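Spielküche auf weißem Tisch: ein Nachmittag bei Tarek Karaki

Der Kaffee ist noch nicht durchgelaufen, da hat mir Tarek Karaki schon zwei Schneebesen und ein halbes Brot aus Holz in die Hand gedrückt. So geht das bei ihm! Tarek betreibt Mindovby, einen kleinen Verleih für Spielküchen, und wer ihn besucht, wird sofort eingespannt. Ich sollte sortieren. Ich habe schlecht sortiert, das Brot kam zu den Töpfen.

Angefangen hat er mit einer einzigen Kiste für die Kita seiner Tochter. Inzwischen sind 36 Kisten unterwegs, und in seiner Liste stehen 1.439 Einzelteile, jedes mit Nummer. „Die Liste ist mein Hobby“, sagt er, „das Verleihen ist der Beruf.“ Verliehen wird an Kitas, Wartezimmer, einmal auch an eine Hochzeit (die Kinder haben wohl den ganzen Abend Suppe serviert).

Was mich interessiert hat: Wie stellt man so eine Kiste zusammen? Tarek nimmt dafür immer einen weißen Tisch und legt erst mal alles kreuz und quer hin. Schalen, Becher, Teller, dazwischen das Essen.
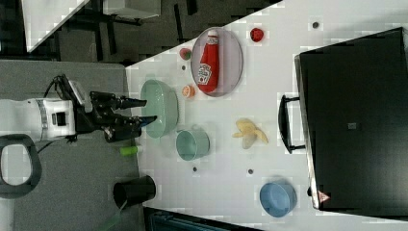 „Wenn ich gleich ordentlich anfange, fehlt mir am Ende was“, sagt er. „Ich muss das Durcheinander sehen. Erst dann merke ich, dass ich fünf Sachen zum Reinfüllen habe und nichts, was man reinfüllen will.“

Am liebsten redet er über die Banane. Die mit der aufgeklappten Schale, ein echter Star, wie er findet. „Eine geschlossene Banane ist ein Telefon. Das ist einfach so, jedes Kind telefoniert damit. Die offene wird gegessen.“ Ich habe zu Hause nachgeschaut, bei uns liegt eine geschlossene, und ja, mein Sohn telefoniert.

Bei den Farben ist Tarek eigen. Das Geschirr darf blass sein, Grün, Blau, Grau, alles recht, aber das Essen soll knallen. Eine rote Tomate neben einer hellgrünen Schüssel findet jeder wieder, auch beim Aufräumen. Die Ketchupflasche gehört übrigens auf den Teller, zumindest beim Packen, sonst rollt sie ihm ständig davon. Er hat sie einmal aus einer Kiste weggelassen und bekam prompt einen Anruf aus Biltham. „Die wollten wissen, wie sie denn bitte Pommes verkaufen sollen. Ohne Ketchup!“

Über Geräte haben wir uns fast gestritten. Ich fand, ein Kochtopf reicht doch. Tarek schüttelt den Kopf und zählt auf, was bei den Kindern läuft: alles mit Tür, alles mit Knöpfen. Ein Miniofen mit Glasscheibe, in den man etwas hineinschiebt, beschäftigt seiner Erfahrung nach eine ganze Gruppe. Und Siebe! Mit einem Sieb wird gewaschen, geschöpft, abgegossen, und auf dem Kopf getragen wird es auch. Der Messbecher dagegen ist eher etwas für die Älteren, die schon Rezepte „vorlesen“.

„Früher habe ich 26 Teile in die kleine Kiste gepackt, jetzt sind es 25“, erzählt er. Was ist rausgeflogen? Ein Pfannenwender. Er will nicht darüber reden. 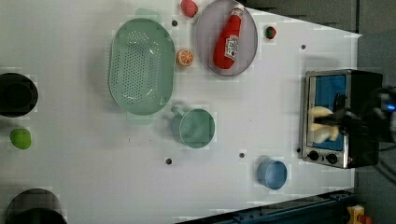

Und nach dem Spielen?

Zurück kommt fast alles, sagt Tarek, nur die Erdbeeren nicht. Die kleinen Früchte verschwinden in Jackentaschen und tauchen Wochen später wieder auf, manchmal in einem Umschlag mit Entschuldigungsbrief. Einen davon hat er aufgehoben, unterschrieben mit einem krakeligen Y, er kam von der Familie Yuen.

Zum Schluss frage ich ihn, was als Nächstes kommt. Im August will er eine Bäckereikiste fertig haben, die soll „Brakus“ heißen, warum auch immer. Brezeln sind schon da, es fehlt noch eine Kasse, die beim Öffnen klingelt. Falls jemand eine übrig hat: Er holt sie ab und bringt Kaffee mit.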